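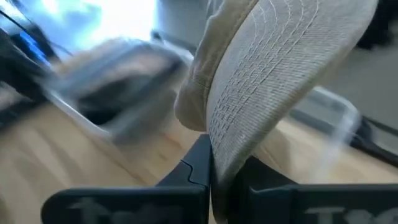
Baseball cap

A baseball cap is a soft, close-fitting cap with a rounded crown and a stiff peak at the front. The peak is also called a brim, a bill or a visor, depending on who is talking. Worn for sport, for work, for shade, and by plenty of people for no reason in particular. Beige, navy and black are the usual plain colours. Sold in most clothes shops and on nearly every market.

Parts

Crown. The part that sits over the head. Usually six panels, sewn together like the segments of an orange, sometimes five. The front two may be backed with a stiff mesh (a "structured" cap) or left soft (an "unstructured" one, which folds and bulges where it likes once taken off).

Button. Small covered stud at the top where the panels meet. Decorative, mostly, hides the join.

Eyelets. Stitched holes, one to a panel as a rule, for air.

Sweatband. Strip of cotton or towelling round the inside edge. First part to get dirty and the hardest to get clean.

Peak. Two layers of cloth over a stiff insert, curved or flat. Older caps had card inside, newer ones plastic.

Closure. Strap at the back — buckle, press studs or hook-and-loop. Fitted caps have none and come in sizes.

Stitching on the peak

Rows of stitching run along the peak, one inside the other, following the curve of the outer edge. They hold the cloth flat against the insert and stop it from rucking up. Best seen from underneath, particularly where the thread is a shade lighter than the cloth, as on many beige and stone-coloured caps. Eight rows is common on bought caps but it varies, and cheaper ones often have fewer. Wobbly rows are taken as a sign of poor work. The underside was once often made in green or grey to cut glare; matching cloth is now just as usual.

Cloth

Cotton twill is the commonest. Also canvas, wool, corduroy, denim, linen and various polyesters. Twill has a visible weave, softens with wear and fades on the top of the peak before anywhere else. Pale caps show sweat marks along the front of the crown, dark ones show dust and salt.

The Deltcombe pattern

A soft six-panel cap made in and near Deltcombe, at one time by the Castham works, which employed 32 people and turned out 900 caps in a good week. Low crown, short peak, cloth strap. The works closed its cutting room first and bought in ready-cut panels for some years after. Mujić, a smaller maker, kept the pattern going in runs of 200, with a slightly longer peak. Collectors tell the two apart by the sweatband, which Castham sewed in with a single seam and Mujić with a double. The Castham label is often missing becuase it was only tacked at the corners.

Washing

Check for a card peak first. Tap it — card sounds dull and gives a little. Card caps should be sponged only. Otherwise:

Cool water, a little washing-up liquid, soft brush for the sweatband. Leave to soak if the band is bad. Rinse until the water runs clear. Press out in a towel, never wring. Dry over a bowl or a jar so the crown keeps it's shape, away from radiators. Wool should not be soaked for long.

Machine washing is argued over. A cold, gentle cycle does little harm to most plastic-peaked cotton caps. The tumble dryer does.

Storage

On a hook, on a shelf, or nested one inside another with the peaks facing the same way. Stacks of more than 3 tend to flatten the lowest cap if it is unstructured. Folding the crown into itself saves room in a bag but leaves a crease across the front panels, which steam from a kettle will usually bring out. The yearly Dolldale hat sale in December hangs its caps from a line by the back strap, a method since copied by some shops.

See also

Flat cap
Sun hat
Visor
Twill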